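Two-arm sorting: results with shared depth crops

The Lestard group has posted results for Tillness, its method for sorting circuit boards and wire harnesses with two arms. Each arm plans from its own depth crop, and a small arbitration network decides which one may enter the tray first. The policy was trained on 1289 teleoperated episodes. On harnesses held out of training, failed grasps fell from 42 to 23 percent against the single-policy baseline.
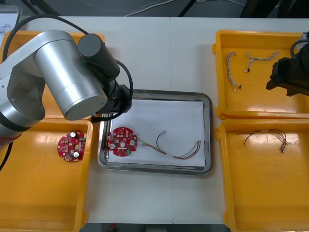 Most remaining failures are double picks, where two harnesses come up together. A version with a wrist force check is under test at Hestico, limited to 30 trials per part type.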